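# Fleecedecke verfilzt und lädt sich auf: Waschprogramm oder Material?

**randmasche** · Januar 2020

Es geht um eine Tagesdecke aus Polyesterfleece, gekauft im November als Modell »Sevonia«. Die Oberfläche bildet Knötchen und fühlt sich stellenweise verklebt an. Außerdem lädt sie sich beim Abziehen vom Bett deutlich auf, vor allem bei trockener Heizungsluft. Bisher drei Wäschen in einer Prurnik mit sechs Kilogramm Nennfüllung, jeweils zusammen mit Frotteehandtüchern, die Trommel war voll. Programm: »Kurz«, laut Anzeige 31 Minuten. Flüssigwaschmittel, dazu Weichspüler (Waaka, konzentriert). Danach Trockner, Stufe schranktrocken. 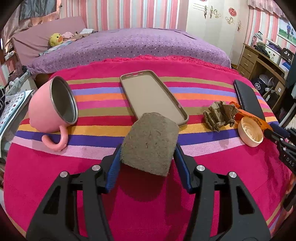

Das Streifenmuster der Decke, darauf eine Handyhülle, davor ein Brocken.

Das Pflegeetikett habe ich nach der ersten Wäsche abgetrennt, die Symbole kann ich also nicht mehr nachsehen. Lässt sich der Flor wieder auflockern, und was muss am Waschgang geändert werden?

---

**flottenverhaeltnis**

Es kommen mehrere Ursachen zusammen.

1. **Beladung.** Die Nennfüllung gilt für Baumwolle im Standardprogramm. Für Pflegeleicht und Fleece liegt die zulässige Menge deutlich niedriger, der Wert steht in der Programmtabelle der Bedienungsanleitung. Eine Decke dieser Größe wird allein gewaschen.
2. **Mischwäsche.** Frottee gibt Baumwollfasern ab, die sich im Flor festsetzen. Ein Teil der Knötchen dürfte daher aus Handtuchfasern bestehen. Unter der Lupe ist das gut zu unterscheiden.
3. **Weichspüler.** Kationische Tenside lagern sich auf der Faser an. Sie senken zwar die statische Aufladung, bei Überdosierung verklebt aber der Flor. Weglassen.
4. **Trockner.** Polyester verformt sich unter Wärme, Falten und gedrückte Stellen können sich dabei fixieren. Auf der Leine trocknen, vorher mit mittlerer Drehzahl schleudern.

Zum Auflockern: einmal ohne Waschmittel kalt im Schonprogramm laufen lassen, damit die Rückstände ausgespült werden. Bei sichtbarem Schaum wiederholen. Anschließend feucht aufschütteln und nach dem Trocknen mit einer weichen Kleiderbürste in Strichrichtung bürsten. 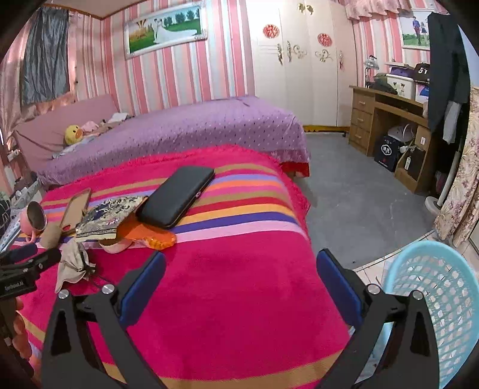
Die verbleibenden Knötchen mit einem Fusselrasierer abnehmen, Abstandshalter auf die größte Stufe, Decke auf einer harten Unterlage glatt ausgelegt. Fransen aussparen, sie geraten leicht ins Messer. Ist das Polyester selbst angeschmolzen (harte, glänzende Punkte), lässt sich das nicht rückgängig machen.

---

**kleinspannung**

Gegen das Aufladen hilft Luftfeuchtigkeit. Bei mir war es nach dem Aufstellen eines Verdunsters weg.

---

**ph_neutral**

Ergänzung zu Punkt 3: Ich nehme für Fleece seit fast drei Jahren das Feinwaschmittel von Meltier, halbe Dosierung, sonst nichts. Knötchen an den Kanten gibt es trotzdem. Bei billigem Garn sind die Fasern kurz, daran ändert das Programm wenig. Kurzprogramme spülen außerdem knapp, bei »Kurz« also immer »Extra Spülen« dazuschalten, falls die Maschine das zulässt.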